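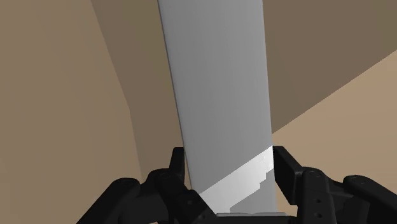

Posted by Razia Rana | Kitchen & Grain | updated July

Winitz 613 Hand Grain Mill
$132, in stock, ships from Limham

Back in stock finally. Same mill as last fall, new handle. Cast iron body, steel burrs, clamps to a counter or table edge. Wheat, rye, corn, rice, dry beans. Not for coffee, not for nuts, not for anything oily. Oily stuff gums the burrs and then you spend an evening with a toothpick.

Weight 11 lb. Color: gray only. The red is gone, please stop asking, Winitz dropped it.

What changed
Handle is longer than the old one and the grip spins freely now. Old handles fit the new body and the other way round. Burrs are the same part. If you have spare burrs from the older model keep them, they fit.

How fine does it go
Pretty fine for a hand mill. Bread flour in one pass if you go slow, two passes if you're in a hurry and crank hard. Cake flour no. You can sift it and get close but at that point buy cake flour. Cracked wheat for hot cereal is where this thing is really good, back the knob off till the burrs just stop rubbing and go from there. Popcorn is hard work. Works though. Crack it coarse first then run it again finer.

Emiko Imai in Pevmont runs hers most mornings for rye and writes that the flour comes out a little warm if you rush. Ours too. Slow down, or let it rest between batches.

Setup
Clamp opens to 2 inches. Measure your counter BEFORE ordering, including any lip underneath. Rounded edges are a pain, put a scrap of wood on top. Wash the burrs in hot soapy water, dry them right away, then grind a handful of cheap rice and throw it out. Comes out grayish the first time, normal. Do it again if its still gray. No dishwasher ever.
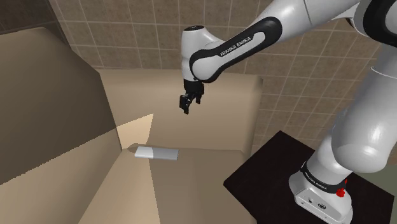 Returns on the mill are 30 days, unused or test-ground once with rice, you pay postage back. Email first, Kazuhiro Ebihara handles those and he'll send a label if it showed up broken. Dont send it back in a padded envelope. We've had two come in like that, both with a snapped hopper rim. A cardboard box is what you want, and it can be a large one like the open one shown, so long as you fill the empty space with paper. Take the handle off and wrap it on its own. Tape the bottom seam twice, the thing is heavy and it will go through.

Spares
Burr set, hopper, handle, clamp screw, wing nut. All kept here except hoppers, which come from Kozan and take longer. Wing nuts are the thing people lose. Order one extra with the mill and it goes in the same parcel.

Warranty
Two years on the body and shaft. Burrs not covered, they wear. Stones in the grain will chip them, so pick over anything you buy in bulk.

Questions we get
Motor? No, no pulley on this one.
Gluten free? Keep a seperate mill for that, you can't clean it well enough.
Left handed? Fine, clamp it facing the other way.

Orders in before 2 pm go out same day. After that, next morning. Pickup in Limham by arrangement, ask for Taras Kovalchuk.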